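Handgreifer in der Küche: Fragen und Antworten zu Einrichtung, Pflege, Reparatur

Stand Oktober, wird laufend ergänzt. Gilt für die Handgreifer an Platz Küche, nicht für die alten Larar-Zangen. Fehlt was? Zettel an Eilif Backlund oder Ticket unter Stichwort Moen.

Was muss vor der ersten Aufnahme gemacht werden?
Akku rein, einschalten, Lampe abwarten. Dann Finger einmal ganz auf und ganz zu, langsam. Erst danach in die Hand nehmen und loslegen. Wer die Leerfahrt vergisst, hat den Nullpunkt von gestern drin und merkt es erst beim Auswerten.

Wie fest soll man zudrücken?
So wenig wie möglich. Knistertüten und dünne Beutel am oberen Rand fassen, nicht in der Mitte, sonst bläht sich das Ding und rutscht weg. Weiche Netze lieber flach greifen.
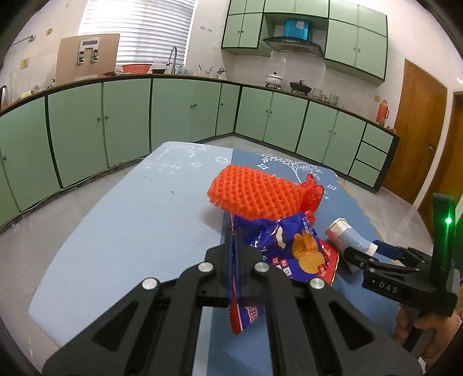
Bei Flaschen und Tuben quer zur Achse greifen, nie am Deckel. Und nicht nachfassen, solange der Gegenstand noch in der Luft ist. Ablegen, öffnen, neu ansetzen.

Mein Greifer schließt nicht ganz. Defekt?
Meistens nein. Reihenfolge:
Krümel oder Folienreste zwischen den Fingern? Rauspinseln.
Polster verrutscht? Gerade drücken, ggf. neu kleben.
Gelenkschrauben zu stramm? Eine Vierteldrehung lösen, beide Seiten gleich.
Wenn das alles nichts bringt: weglegen, roten Anhänger dran. Bitte nicht mit Gewalt.

Welches Werkzeug brauche ich?
Inbus, Pinsel, fusselfreies Tuch, Isopropanol. Liegt alles im Fuletti-Koffer. Koffer hinterher bitte wieder vollstädig zurück.

Wie oft werden die Schrauben kontrolliert?
Alle 2 Wochen mit dem Schlüssel, dazwischen reicht Wackeln mit der Hand. Spiel im Gelenk sieht man in der Aufnahme als Zittern der Fingerspitzen. Wird gern für Bewegungsunschärfe gehalten. Ist aber was anderes: Unschärfe verschwindet, wenn man stillhält, Spiel nicht.

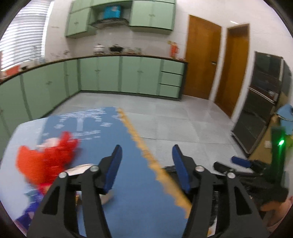
Greifer mit geöffneten Fingern über der blauen Matte, Aufnahme mit Bewegungsunschärfe

Und wenn das Bild dauernd so aussieht?
Langsamer schwenken. Klingt blöd, hilft fast immer. Objektiv auf Fingerabdrücke prüfen, nur mit dem Tuch, kein Ärmel. Bleibt es auch im Stillstand weich, Kamerahalter nachziehen und Probeaufnahme machen.

Die Polster sind glatt geworden. Tauschen oder putzen?
Erst putzen. Isopropanol aufs Tuch, nicht direkt aufs Polster, einmal drüber, trocknen lassen. Kommt die Struktur nicht wieder durch: tauschen. Immer links und rechts zusammen, sonst zieht der Greifer schief. Altes Polster mit dem Kunststoffspatel abheben, Klebereste runter, neues von unten nach oben andrücken. Ersatzpolster haben die Gavthorpe-Nummer 397, im Schubfach. Letztes Paar genommen = bitte Bescheid geben! 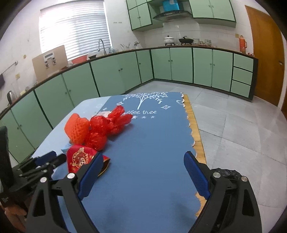 Blaue Fingerpolster mit Struktur, Greifer geöffnet über dem Tisch

Was kommt auf den Tisch?
Leichte Sachen, gemischt: Netz, Beutel, Verpacktes. Nichts Offenes, nichts Klebriges. Klebriges zieht sich in die Polsterstruktur und dann kann man wieder von vorne anfangen. Abstand zwischen den Teilen mindestens eine Fingerbreite des Greifers.

Dürfen zwei Leute gleichzeitig arbeiten?
Ja, aber absprechen wer zuerst zugreift. Finger an Finger stoßen verbiegt die Gestänge. Nach einem Zusammenstoß beide Geräte prüfen, auch das, das „nichts abbekommen hat“.

Wie lange hält ein Gestänge?
Unterschiedlich. Elínborg Hviid führt die Liste, bisher waren es rund 29 Betriebstage bis zum ersten Nachstellen. Danach öfter.

Wohin mit Kabeln und Gurten?
Aufrollen, nicht knicken. Gurte offen lassen, damit man die Naht sieht.

Bis wann nehmt ihr Reparaturen an?
Bis 19 Uhr. Später abgegeben heißt nächster Arbeitstag. Anhänger ausfüllen: Gerät, Fehler, was schon probiert wurde. „Geht nicht“ reicht als Feler nicht.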